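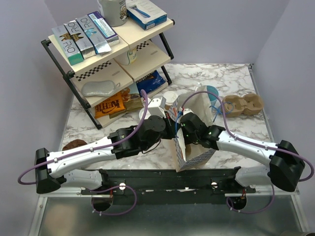 Stimura two-arm packing station: six months at our order counter

I held off on writing this review until we had been through a full July rush with the thing, so thank you to everyone at the Evdale shop meetup who kept asking. We are a small gift and grocery packing shop, six people on a good day, and I run the counter with Samina Marwat and Tariq Paracha.

Setup took the two of us most of a weekend, and I would plan on longer if your floor is as uneven as ours. The manual is fine up to the part on cable routing, where it gets vague, and we ended up on the phone with their support line (a very patient man, I must say). Once it was running, it learned our regular orders quicker than I had feared. Boxes and firm packages go into a bag nicely. Soft snack bags are slower, and anything small and slippery still comes to one of us.

What I really wanted to tell you about is the people side. Tariq used to pack four hours straight and go home with sore wrists. Now he does two, and spends the rest talking to customers and checking bags before they go out, and he likes that part of the job very much! Samina was not so keen. She missed the rhythm of packing, and she felt she was being asked to babysit. We moved her to planning the shelf layout, which suits her better, though she still packs the holiday orders by hand and I would never take those away from her. Nobody lost hours, but I did have to sit down and rewrite everyone's day, and I wish I had done it before delivery instead of after.

Small gripes: the fan is louder than I'd like next to a register, the order memory tops out at 2048 entries, and replacement finger pads ship slowly.

I'd give it four stars out of five. If your shop does mostly one-off orders, try it on a rental first and let your packers have the first go at it.

Gunhild Bisgaard, October 2023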